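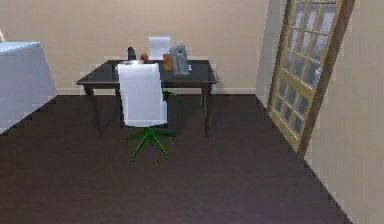
2025-09-07

지난번 글에서 6월부터 시뮬레이션 데이터만 붙잡고 산다고 징징댔는데, 드디어 결과 비슷한 게 나와서 적어 봅니다. (아직 논문 아니에요! 그냥 블로그 글입니다.)

요즘 제가 하는 건 말로 시킨 물건을 방 안에서 찾아가는 정책을 시뮬레이션에서만 학습시키는 일이에요. 방은 Helance라는 저희 내부 생성기로 만듭니다. 책상, 의자, 문 같은 큰 가구를 먼저 놓고 책상 위에 자잘한 물건을 올리는 식이에요. 빨간 동그란 거 하나, 길쭉한 주황빛 갈색 상자 하나, 커피머신 같은 회색 덩어리 하나, 이런 조합이 계속 나옵니다. 이렇게 뽑은 방이 거의 2,000개쯤 쌓였어요.

처음엔 저도 렌더링 품질에 집착했어요. 바닥에 빛 반사되는 거 만지느라 며칠을 날렸고요. 그런데 해상도를 확 낮춰서 오른쪽 벽을 따라 바닥 경계가 계단처럼 깨져 보이는 상태로 돌려도 성공률이 별로 안 떨어지더라고요. 진짜 차이를 만든 건 가림이었습니다. 하얀 의자 등받이가 책상 왼쪽을 슬쩍 가리거나, 상자가 옆에 있는 회색 기기랑 겹쳐 보이는 그런 배치요. 가림 없는 방으로만 학습한 모델은 상자가 조금만 겹쳐도 없는 물건 취급을 해 버려요. 진짜 답답합니다 ㅠㅠ

그래서 비교를 3가지로 나눴어요. 가림 없음, 가구가 가리는 경우, 물건끼리 가리는 경우. 앞의 2가지만 섞었을 때는 그저 그랬는데 물건끼리 겹친 방까지 넣으니까 평가용 세트인 Endia에서 성공률이 눈에 띄게 올라갔습니다! 표는 시드를 더 돌려 보고 올릴게요. 지금 숫자 적었다가 나중에 고치면 민망하잖아요.

아직 찜찜한 부분도 있어요. 하나는 색입니다. 저희 생성기가 의자 다리를 초록색으로 칠해 놓는 일이 있는데, 색을 막 섞는 게 도움이 되는지 그냥 방해만 되는지 따로 떼어서 실험을 못 해 봤어요. 또 하나는 작은 물건. 책상 뒤쪽에 세워 둔 어두운 병 같은 건 검은 상판이랑 색이 비슷해서 그런지 실패가 몰려 있고요. 입력 해상도를 올리면 나아질 것 같긴 한데, 그러면 학습 시간이 감당이 안 돼서 일단 물건 근처만 잘라서 한 번 더 보는 방식을 붙여 보는 중입니다.

비교 대상으로 쓰는 Reisinger 코드는 설치부터가 고생이었어요. 의존성 버전이 꼬여서 환경을 새로 2번 만들었습니다... 혹시 같은 데서 막히신 분 있으면 댓글 주세요. 제가 쓴 설정 파일 정리해서 드릴게요.

다음 글에서는 Skironcombe 쪽 방 배치로 옮겨서 돌린 결과를 써 볼게요. 지금 서버에 걸어 놨고 아직 절반도 안 돌았습니다.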